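Topic: Sharing one workshop room, where do the clamps live?

stinik_9
Posted August 14, 2018

Hello all. We are several people in one room, with desks on one side and the black workbench on the other. My problem is the bench. I put my clamps on the left edge, with the orange grips to the outside, so I can take them quickly. Another member wants them in a box. Who is right?

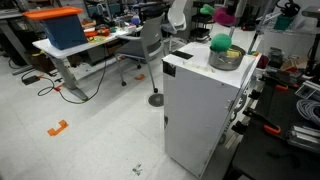

Plattner: Box. Clamps on the edge catch your sleeve, and you lose 15 centimeters of good surface.

stinik_9
I don't agree. In a box I must dig for them, and then I use none. The cable coil and the aluminum part can go away, this I accept.

kirnalska
For me the clamps may stay. I would more look at the white cabinet. A metal bowl with sponges on top is fine, but please keep the rest of the top free, or in November it is a second bench.

Plattner
In our room we said the same, and now it has 173 screws on it.

tarik
Try a rail on the wall. Mine is almost 9 years old and still straight.

stinik_9
Is the rail screwed or glued? The wall is rented, so I must ask first.

tarik
Screwed, four holes.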